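Notebook, January – hand-held gripper, left jaw slip
Kept by Retno Lubis. Povgate project, mixed small items, striped cloth setup.

Fault as logged

Left jaw lost grip during box placement. The aperture reading on the tool stayed flat while the item went down, so the log shows a good hold right up to the release mark. Trirkis playback accepted the episode as a success. I only caught it on review, going through the list by hand. 2,287 episodes in the set at that point, all scored with the same rule.

The rule is: jaw aperture steady for the whole carry, then opening past threshold over the box. It takes no account of what is between the fingertips. An empty grip with the jaws stopped early by a stiff pivot looks the same to it as a grip on a thin pouch.

Soft items are the worst case. With the purple pouch the body bunches up where the jaws squeeze it, and the encoder reports a width that has little to do with the item. Ribbed blue pad on the left side, black jaw on the right, opening of the cardboard box underneath. 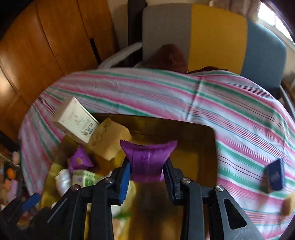 Checks on the bench

1. Swapped encoder cable. No change.
2. Re-zeroed with jaws closed on nothing. Reading came back 2 mm open. Repeated six times, same value each time.
3. Backed off the outer left pivot screw a quarter turn. Reading dropped to zero on the next close.
4. Tightened it again to the value on the Rivberg sheet. The offset returned.

So the linkage binds before full closure at the sheet torque. The motion feels normal in the hand until the last part of the stroke, and I would not have found it by feel. Bošković replacement screws have a slightly longer shoulder and do not bind, but there are only enough of them for one tool. Fitted to this one. The second tool keeps its old screws at reduced torque with thread lock, and is to be checked at the start of every session.

Repeat run after the change

Items on the gold-colored tray: purple packets, the green-and-white carton, yellow sponge block, white bundles in wrinkled wrap, woven strap rolled into a coil. Two devices working over the tray. Left jaw starts outside the tray rim, over the cloth, and that approach stays as it was so that the new episodes can be compared with the old ones.
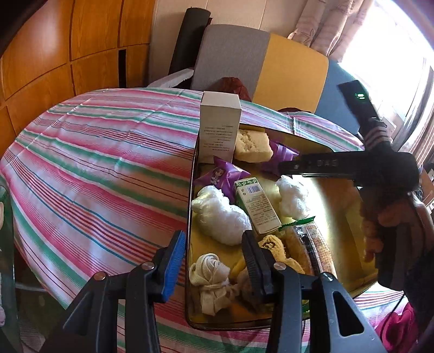 Reading time: 2 min

20 picks on soft items with the new screws. Aperture returned to zero after every release. One drop, on a packet taken by its corner, and the reading fell with it as it should. That one was scored as a failure without any help from me.

Side note on clearance – with both devices over the tray there is not much room between the right jaw and the other arm. No contact logged. Operators should call the pick out loud before reaching in, and the hand on the handle stays behind the upper section. Adding this to the session sheet.

Open items

- Rescore the existing set. Any episode where the aperture at rest is above zero goes to manual review.
- Ask Rivberg whether the torque value on the sheet is for the older plastic links.
- Order more of the long-shoulder screws.
- Trirkis: add a zero check between episodes and refuse to record if it fails.
- Second tool stays off soft items until its screws are changed.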